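How to Run a Robot Arm Demonstration at a Shop Open Day

Setting up

Pick one job and let the arm do only that. For our November open day at Nillport we chose reaching in to a curved wooden part and stopping just short of the rim. People can follow it from a few feet away, and it can be repeated all afternoon without changing anything on the bench.

Before the doors open you will need:

The arm, with its gripper fitted and checked
The wooden part, plus a spare
Floor tape
A screen that shows the wrist camera
A printed card with the name of the job and the name of the operator

Clamp or brace the part so that it can't shift. Push on it by hand from two sides. If it moves at all, tighten it and push again. Then teach the arm its start position, its approach and its stop position, and save each one under a plain name. We use HOME, NEAR and RIM. Names like "pos_b_new" cause trouble when a second person takes over after lunch.

Set the approach speed low. Ours is 10 percent for the last part of the move and 30 percent for the rest. Run the whole cycle 11 times with the room closed. If the stop position drifts, check the clamp first and the arm base second.

Put the floor tape outside the full reach of the arm, including the reach it has when it is doing something you didn't plan. Stretch the arm out straight, mark the floor under the fingertips, and add 3 feet.

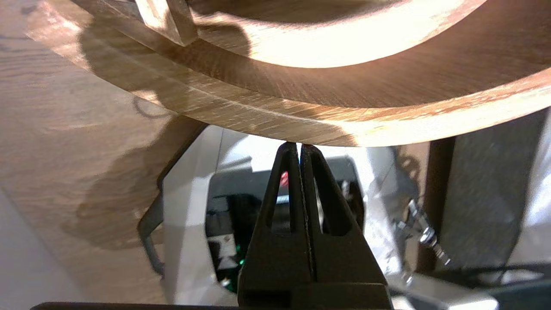 Words: Gyu-bin Myung
Shop notes: Jabari Lukumay
Filed under: Open Days, Robot Arms

With the fingers closed and the tips just under the wood, you are at the point where visitors lean in. Stop here for a few seconds. The gap is small and it reads well on the screen, so let people compare the camera view with what they see from behind the tape.

Running the demonstration

1. Greet the group and say what the arm is going to do. Two sentences is enough.

2. Point out the emergency stop and say who is standing next to it. That person does not answer questions during the move.

3. Start from HOME. Call out each position as the arm gets there.

4. At RIM, pause. Take questions now, with the arm still.

5. Back out to NEAR, then HOME. Never swing sideways from under a curved part. The arm has to leave along the path it came in on.

6. Wait for the arm to be fully stopped before anyone crosses the tape to look at the wood.

Keep groups to 6 people. We tried larger groups in the first hour and the ones at the back only saw shoulders. A full cycle with questions runs 10 minutes, so post the start times on the door.

Lighting

Check your light at the same time of day as the event. A strong light from one side throws shadows over the bench, and pale wood can look washed out on the screen. Move the lamp before you touch the camera settings. If you do change the exposure, write down the old value.

Questions you will get

Most people ask what happens if the fingers touch the wood. Tell them what your own arm is set to do. Ours is set to stop on contact and wait for the operator to clear it at the panel. Someone will ask to drive it. We say no during the open day and hand out the sign-up sheet for the evening class at Savchuk Hall.

Packing up

Send the arm HOME, power down, and then release the part. Wipe the fingertips with a dry cloth. Pull up the floor tape the same evening, as it leaves glue behind if it sits over a weekend. Save the program with the name of the event, and put the printed card in the folder with it.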